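Unport Storage and Handling
Feria Open Storage Bin, White

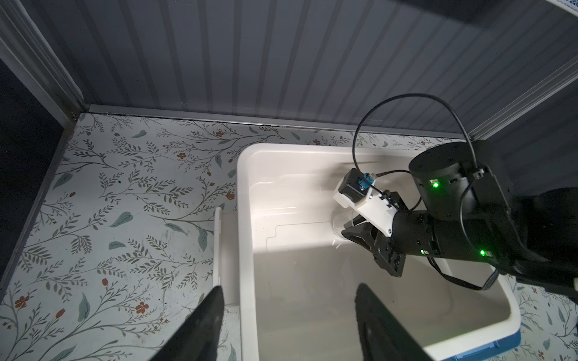
The Feria range is supplied to schools, clinics, offices, parish halls and private households throughout the country. It was introduced to replace the earlier Kazmi series, and customers who hold stocks of Kazmi bins should read the section on compatibility before placing a mixed order. All Feria bins are sold without lids unless a lid is ordered as a separate item.

Product summary

Range: Feria
Type: Open-topped storage bin
Material: Plastic
Colour: White
Pack quantity: Sold singly or in packs of 4
Order unit: Bin only; lids, labels and trolleys are listed separately
Guarantee: 3 years from the date of delivery

Intended use

The bin is intended for the storage of dry goods indoors. Typical contents include stationery, folded textiles, sports equipment, craft materials, spare parts and packaged cleaning supplies. It may be kept on the floor, on open shelving or in a cupboard of suitable depth.

The bin has not been approved for direct contact with unwrapped food. Customers who require containers for kitchens or serving areas are asked to consult the Filletti catalogue, in which each container carries its own statement of suitability. Feria bins should not be used for the storage of solvents, fuels, hot ashes or sharps, and they are not to be used as a step, seat or support for any other item of furniture.

Selecting a size

The bin is made in three sizes: small, medium and large. The small size is suited to desk drawers and narrow shelves. The medium size is the one most often chosen for classrooms and general stores. The large size is intended for bulky, light contents such as blankets or foam mats, and should not be filled with paper or books, as the resulting weight will exceed what one person can safely lift.

Outside measurements for each size are given on the order form. When measuring a shelf, customers should take the clear opening between the uprights and not the full width of the shelf, and should leave enough height above the bin for a hand to pass over the rim. Where bins are to stand beneath a fixed worktop, the depth of any pipe or skirting at the back should be deducted. Unport cannot accept the return of opened packs on the grounds that the bins do not fit the space for which they were bought.

Loading

Each size has a stated maximum load, printed on the delivery note and repeated on the order form. The load should be spread evenly over the base. Heavy items belong at the bottom, and contents should not stand above the rim if the bin is to be placed beneath another shelf.

Filled bins should be lifted with both hands, one at either side. They should not be dragged across rough concrete, which will wear the underside and may in time weaken it. Where bins are moved frequently between rooms, the use of a Feria trolley is recommended.

Empty bins of the same size may be nested for storage. A nested stack should be kept below shoulder height. If two bins become tightly lodged, they should be left in a warm room for an hour and then eased apart by hand. Tools should not be used to separate them.

Care and cleaning

Bins should be emptied and wiped out at regular intervals. Warm water and a small quantity of washing-up liquid are sufficient for ordinary soiling. Rinse with clean water, turn the bin upside down on a rack or draining board and allow it to dry fully before refilling.

Scouring pads and powder cleaners will scratch the surface and should be avoided. Ink and felt-tip marks may be treated with a soft cloth and a mild household cream cleaner, although some marks will remain on a white surface. Bins of this range are not suitable for dishwashers or steam cleaning.

White plastic may alter in tone if it is kept for long periods in strong sunlight. Such a change is not a fault and is not covered by the guarantee. Customers who intend to place bins beside south-facing windows may prefer the grey version, available to order in packs of 4 only.

Labelling

Self-adhesive labels may be applied to the outside of the bin, provided that the surface is clean and dry. Paper labels are difficult to remove once they have been in place for several months. Feria label sleeves hold a printed card and allow the wording to be changed without leaving a residue. Sleeves are supplied with blank cards and a printing template.

Institutions that keep a central store are advised to agree a single form of wording before labels are printed. The name of the contents should come first, followed by the room or department to which the bin is to be returned.

Compatibility with the Kazmi series

Feria and Kazmi bins should not be nested together. The two ranges were made to different patterns, and a Feria bin placed inside a Kazmi bin may become fixed. Kazmi lids do not fit Feria bins. Kazmi trolleys may continue to be used with the medium Feria bin, but not with the small or large sizes.

Replacement lids for the Kazmi series will remain on sale while stocks last. No further production is planned. Requests for Kazmi lids should be made in writing, quoting the size and colour required.

Prices and ordering

Prices are shown on the current order form and exclude delivery. Account customers may order by post, by email or through the Unport website. Private customers are asked to pay at the time of ordering. A reduced rate applies to orders of 63 bins or more delivered to a single address, and sizes may be combined to reach this quantity. Lids, labels and trolleys do not count towards the total.

Orders placed after 20/12/2019 will be processed when the warehouse reopens in January. Customers who require bins for the start of the school term should allow for this interval.

Delivery and inspection

Bins are delivered to the ground floor entrance of the address given. Drivers are not able to carry goods upstairs or to remove packaging. Large consignments are delivered on pallets, and customers should confirm when ordering that there is level access from the road.

Goods should be inspected on arrival. Damage or shortage must be reported within 3 working days, quoting the delivery note number. Packaging should be kept until any claim has been settled.

Guarantee

The guarantee covers cracking or splitting of the bin in normal indoor use. It does not cover damage caused by overloading, frost, direct heat, unsuitable cleaning products or improper stacking. Claims should be accompanied by proof of purchase. Where a claim is accepted, Unport will supply a replacement of the same size or, if that size is no longer made, the nearest equivalent in the current range.

Disposal

Bins that are no longer required but remain sound may be offered for reuse locally. Broken bins should be taken to a household waste site where rigid plastics are accepted. Label sleeves and any metal fittings should be removed beforehand.

Related items

Feria lid, white, small, medium or large
Feria label sleeves, with blank cards
Feria trolley, single
Filletti food containers (see separate catalogue, page 76)

Enquiries about this product should be addressed to the Unport sales office, stating the range, size and quantity required.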